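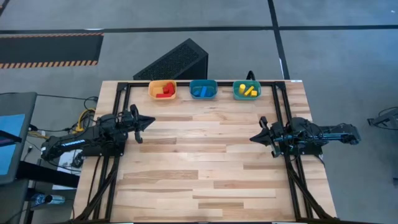 Blocks, Sorted (For Now)

Red in the orange bin, blue in the blue bin, yellow in the green one. I didn't choose the system, I only enforce it. Two out of three bins fail to match their contents, and Harish Rastogi, who has been asked about this since May, maintains that a yellow cylinder doesn't care where it sleeps.

The rest of the Cundby shelf is getting the same treatment. We own around 200 blocks, which sounds like plenty until you want one more red cube and find it under the radiator — or in a coat pocket.

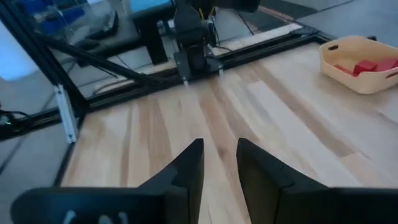 If you have any at home, bring them back and we'll say no more about it. Drop them with Harish before 3 in the afternoon, loose or bagged, and please leave the sorting to him. Spare bins are welcome too, in any color. A red one would be nice.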